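Sorau sports hall to reopen in June with longer evening hours

The Sorau sports hall will reopen to the public in June after a winter of roof repairs, with evening sessions extended to 10 p.m. and a new pass for residents who use the building more than once a week.

The hall closed when water came through above the changing rooms and spread into the corridor behind the main court. Landevlow, the contractor that won the repair job, replaced the damaged section of roof and rewired the lights beneath it. The work ran three weeks over schedule after a delivery of roofing panels arrived in the wrong size. 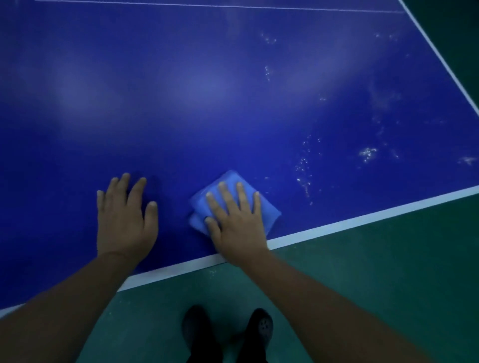 Nantana Panyasiri
Local news reporter

Published in May, 8:15 a.m.

Table tennis, badminton and the over-60s exercise class will be the first activities to return. Basketball will follow two weeks later, when the main court has been re-marked.

Mircea Bucur, who manages the hall for the town, said most of the regular groups had found other places to meet during the closure and that all but one had asked for their old time slots back. The exception is the junior judo group, which is staying at Inthanon School, where it has mats it does not need to put away.

"We had people calling every week to ask for a date," Bucur said. "I didn't want to give one until the electrician had signed off."

The new pass will cost $48 for three months and covers all drop-in sessions. Single visits stay at the old price. The town has set aside 300 passes for the first quarter and will decide in the fall whether to offer more.

Parking remains a sore point. The lot behind the building has 94 spaces, and residents of Istavia Street have complained for years about cars left along the curb on busy nights. Zorica Ivanov, who lives across from the main entrance, said the later closing time would make things worse.
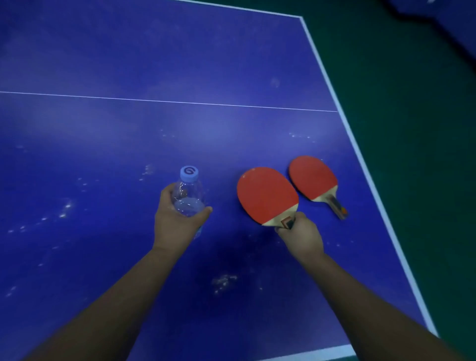 "It was quiet by nine before," she said. "Now we'll have car doors until half past ten." She has asked the town to limit evening parking on the street to permit holders.

Bucur said he had passed the request on to the traffic office — it has not yet replied — and that signs pointing drivers to the lot would go up before opening day.

The town also plans to spend $3,000 on bike racks near the side door. Prasert Wongsuwan, who runs the badminton group, said he would have preferred the money to go toward better heating in the changing rooms.

Passes can be bought at the front desk from the first day of opening. Online booking for courts and tables will start a week earlier.

Last updated 4:40 p.m.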